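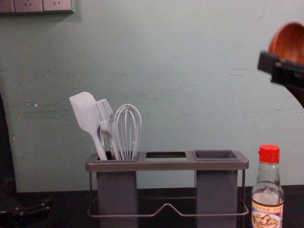

Photo: Myung-ja Ham

Plelow Low-Budget Features List
README, last revised 31 Jan 2019

A table of small independent films, what they say they cost, and how they ended up in front of an audience. It started as notes for an argument at the Hillov film weekend and got out of hand. The argument is still going.

What counts as a film

Anything over an hour long, with a story, that has been shown at least once to people who weren't in it. Cast and crew screenings don't count, even if somebody's mother came. Documentaries are in a separate file. Web series cut together and called a feature are in only if the director calls it that on the poster.

Files

films.csv – one row per film
releases.csv – one row per release, so a film that opened in a theater and then went to download gets two rows
sources.txt – where each number came from, with my mood at the time edited out

Columns in films.csv

title – as it appears on screen. Posters lie about punctuation.
director – co-directors are separated by a semicolon, in the order they were credited, which I gather was a sore point on Skurncombe.
budget_stated – in dollars, as claimed by the filmmakers in public. Not checked. Budgets go down as a film gets closer to a festival and up as it gets closer to a buyer.
budget_scope – "shoot" for shooting costs only, "all" for everything up to a finished copy, "unclear" for most of them.
shoot_days – pickups included if anybody admitted to them.
fan_money – yes, no, or partly. "Partly" covers T-shirts.
first_screening – month and year.

Missing values are left blank. A zero in budget_stated means the director really did claim zero. I have 3 of these and I don't believe any of them, but they stay.

Known problems

Eren is listed twice, once at its festival length and once at the length it was sold. These are close to being different movies and the director has asked for both. Please don't merge them again.

Release dates for download titles are shaky. Stores change them without telling anyone, and two of the stores I used have since closed.

Comedies are overrepresented. I like comedies. Horror is thin for the opposite reason, and anyone who wants to sit through the backlog can have it.

Budgets are not adjusted for inflation. I tried it for an afternoon and every film got more expensive and no easier to compare.

Corrections

Send the title, the column, the right value and where you read it. An interview, press notes or a Q&A you attended in person are all fine. "Everyone knows" is not a source. If you worked on the film, say so – it won't count against you, much. I go through the pile in batches, and the next one will be in March.

Use

Free for anything, including proving me wrong. Credit the list as "Plelow Low-Budget Features List" and mention the revision date, as rows do get changed. The photo belongs to Myung-ja, so ask her before reusing it.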